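Speaker notes: Where Does the Junk Drawer Go?
Moving house without losing your mind or your can opener
Dorport Public Library, evening talk, 26th February

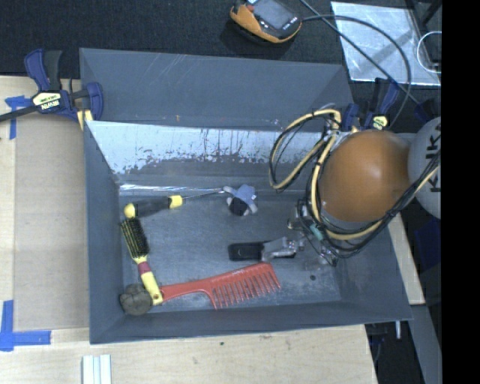 OPENING (keep it short, they've just had cookies)

Good evening. Thank whoever set out the chairs. Mention the restrooms.

I have moved house 11 times as an adult. I'd like to say this was for work. Some of it was for work. One move was across a landing, from apartment 4 to apartment 3, and it took two days and cost me a lamp.

Ask: who here is moving this year? Wait for hands. Ask: who here moved more than five years ago and still has a box they haven't opened? Wait for the same hands, plus the rest of them.

Tell them the box is fine. We'll get to the box.

PART ONE: THE LIE OF THE LAST BOX

Every move has a moment when you look around and say "we're nearly done." Write the time down when you say it. In my move from Draltard to Dorport I said it at lunch and we locked the door after midnight.

What's left at "nearly done" is everything with no category. Books are a category. Plates are a category. What do you call a bicycle pump, a birthday candle shaped like a 7, and the key to something? You call it "misc," and you write "misc" on 38 boxes, and then you live with that.

(Pause here. In Fontana this got a laugh. In Drendora it got a man writing it down.)

My rule now: no box may be labeled misc. If you can't think of a word, name the room and the worst thing in it. "Kitchen, fondue set." You'll know exactly which box that is, and you'll know not to open it first.

PART TWO: THE JUNK DRAWER

People try to sort the junk drawer before a move. Don't. You will sit on the floor for an afternoon testing pens. Tip the whole drawer into a bag, tie the bag, and put it in the car with you. It rides up front like a relative.

Here's why. On the first night in the new place you will need tape, a screwdriver, a lighter, a battery and the takeout menu for a town you no longer live in. Four of those are in the drawer. The menu is also in the drawer, but it's only there for emotional support.

Tell the bed story. Short version: bed in pieces, tools on the truck, truck arriving tomorrow, butter knife. Show them the thumb if they're a friendly crowd.

PART THREE: WHAT THINGS WEIGH

Slide of the bookshelf if the projector is behaving. If it isn't, carry on, they've all seen a bookshelf.

Small boxes for books. I know you've heard it. I'd heard it too, and I still filled a wardrobe box with hardbacks, since it was there and I was tired. It's possible that box is still at the bottom of the stairs in Draltard. Two of us tried to lift it and we both made the same noise.

The mover's quote from that trip was $900. The final bill was higher — read out the line that says "stairs, additional" and let it sit.

Clothes can travel in the drawers if the dresser is solid. Mine wasn't. Mine was mostly glue and good intentions.

PART FOUR: THE FIRST WEEK

Things to do in the first week, in the order I do them:
Make the bed.
Find the water shutoff. Try it.
Hang the shower curtain before anybody needs a shower.
Learn which switch does nothing. There's always one, and you'll flip it for years.
Leave the pictures alone. You don't know where the light falls yet, and the wall will remember every guess.

Don't unpack the kitchen all at once. Unpack what you cook with for a week, then look at what's still in the boxes. I did this in April and found out I owned three colanders and had been getting by with a saucepan lid.

THE UNOPENED BOX

Come back to it, as promised. The usual advice is that if you haven't opened it in a year you should give it away sealed. I've done that once. It had my passport in it.

So open it. Have a drink with you. Keep one thing more than you think you should, and take the rest to the thrift store before supper — if it stays in the trunk overnight it'll come back into the house.

QUESTIONS

Likely ones: do I recommend a particular mover (no), should you tip (yes), what about plants (they go last and they hold it against you), cats (see plants).

If there's time, do the piano. If there isn't, say the piano is a separate talk.

Handouts are on the table by the door. Take back my marker if anyone has borrowed it.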